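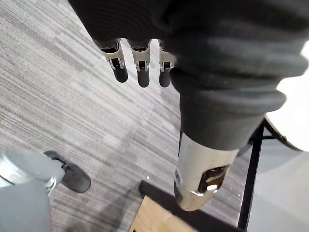 Quick salted cabbage for the fridge

Mar 20, 2023

I make a jar of this most weeks, and it really is no trouble once you've done it a couple of times. Pick a cabbage that feels heavy for its size – the leaves should squeak a little when you squeeze them. 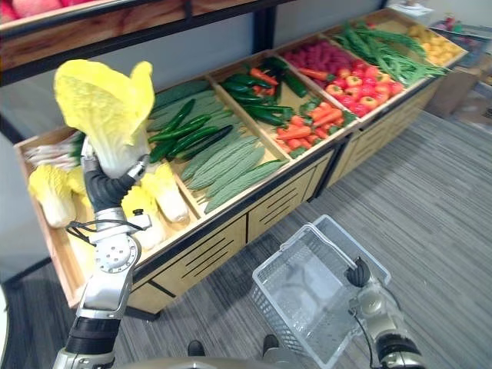 Pull off any tired outer leaves, then quarter it lengthways and slice it as thinly as you have patience for. Weigh what you've got and add two grams of salt for every hundred grams of cabbage. Rub it in well with your hands and leave it for 60 minutes, under a plate.

Pack everything into a clean jar, juice and all, and keep it in the fridge. I like mine after 4 days, on buttered toast with a boiled egg.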